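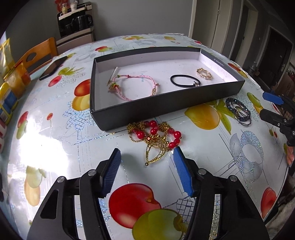

*Fig. 1. A small mixed lot before sorting: red beads caught up with a gold chain, and a few pieces in the box lid.*

# Session 4: Untangling, sorting and putting away

Course handout, Looking After Small Things, Balgate evening classes

Welcome back, everyone, and thank you for bringing in so many bags and tins last time (my own kitchen drawer feels much less shameful now). In this session we come to the job most of you asked for at the start, namely what to do when a beaded string and a fine chain have got themselves into a knot.

## Before you touch the knot

Do find a proper place to sit. A kitchen table is perfectly good, but if your cloth is a shiny, busy one, like the fruit-patterned one in Fig. 1, lay a plain tea towel over the part where you'll be working. Small links vanish against a bright pattern, and a glossy cloth throws the light back into your eyes.

Next, lift the easy things away. Bangles and hoops can go in a stack to one side, as they have at the right of the box. Hair ties, rings and brooches can wait in a lid. I'm very fond of a box lid for this, because the sides are low enough for fingers and high enough to stop a ring rolling off towards the cooker.

## Beads and chain together

1. Find the clasps first, if there are any, and undo them.
2. Look for the pendant. An openwork one, such as the gold teardrop in Fig. 1, will often have a link poked through one of its gaps, so check there before you pull anything.
3. Hold the beads still and move the chain. Beads are heavier and will sit quietly if you let them.
4. Loosen from the middle of the knot outwards, using two blunt needles. Please don't use pins, which scratch.
5. If it tightens, put it down and have your tea. It'll still be there.

A drop of baby oil helps with plain metal chain. Keep it well away from anything threaded on elastic or cord, and from glued stones.

## Sorting

We'll use the Oton method from Session 2, which goes by how a thing is fastened and leaves colour out of it altogether. So:

- **Clasped:** chains, strung necklaces, cord bracelets with a catch
- **Slipped on:** bangles, hoops, rings
- **Stretchy:** elastic bracelets, hair ties
- **Pinned:** brooches

If you can't tell whether a piece is a ring or a brooch until you turn it over, well, turn it over! The same goes for a string of beads that might be a long bracelet or a short necklace. Put it with its own kind of fastening and don't fret about the name.

## Putting away

Chains like to hang, or to lie flat in a little bag with the clasp left poking out of the top. The Gunditia trays in the cupboard are 70 mm across each section, plenty for a bracelet laid in a ring. Please return them to shelf 61 at the end, lids on.

## For next time

Bring one knot of your own, left exactly as you found it, and read the Yeh booklet as far as the pages on cord and thread. Session 5 is mending elastic.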